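**Kisdale opens its bench room in Flumudbridge, and asks that you bring the charger too**

FLUMUDBRIDGE, December — Kisdale, the repair and sorting service for small household machines, has opened a bench room in the former Mudgway showroom. Residents can now bring in the appliances they have been meaning to deal with since the last time they moved house.

The service takes anything one adult can carry through the door without swearing. Staff look it over, tell the owner what they think is wrong, and either mend it, strip it for parts or hand it back with their sympathies. In its trial months Kisdale took in 2,553 items. Of these, 221 had nothing wrong with them at all, and 168 were never collected, among them a bread maker whose owner has stopped answering the phone.

"People apologise when they come in," said Saodah Wuisan, who manages the room. "They put a coffee grinder on the table and tell me it was a wedding present, as if I'm going to report them. I only want to know what it did before it stopped."

The new room was chosen for its daylight and its long floor. Work is done standing up, at tables, with customers welcome to watch so long as they keep their elbows to themselves.
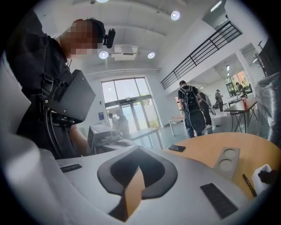 Kisdale has also brought in Restano, its labelling system, which replaces an earlier arrangement of sticky notes and optimism. Each item gets a tag with the owner's surname, the fault as the owner described it, and the fault as found. The two rarely agree. "Makes a noise" remains the most popular entry in the first box, followed by "doesn't make the noise any more".

Loose parts travel with their machine on the same shelf, and screws go into a lidded pot bearing the same tag. Trays, lids, feet and leads should be handed in at the same time as the item they belong to. Kisdale holds a large drawer of chargers that belong to nothing, and would rather not start a second.

Visitors are asked to empty crumbs, water and coffee at home. Microwaves can't be accepted, nor can anything that has been on fire, however briefly.

"I've been asked whether we'll do wardrobes," added Wuisan. "We won't do wardrobes."

A first look is free. Repairs are quoted before any work begins, and small jobs are usually ready within 2 weeks — longer if a part has to be found. Items left for more than three months after a reminder will be stripped for spares. The bread maker has been given until spring.

The bench room opens at 10 am and closes at 4 pm, with last drop-offs half an hour before closing. No booking is needed for a single item. Anyone clearing a loft, a garage or a relative's kitchen is asked to ring ahead.

**Notes to editors**

Kisdale collects from the Flumudbridge area by arrangement. Saodah Wuisan is available for interview in the mornings. Press visitors may bring one appliance each.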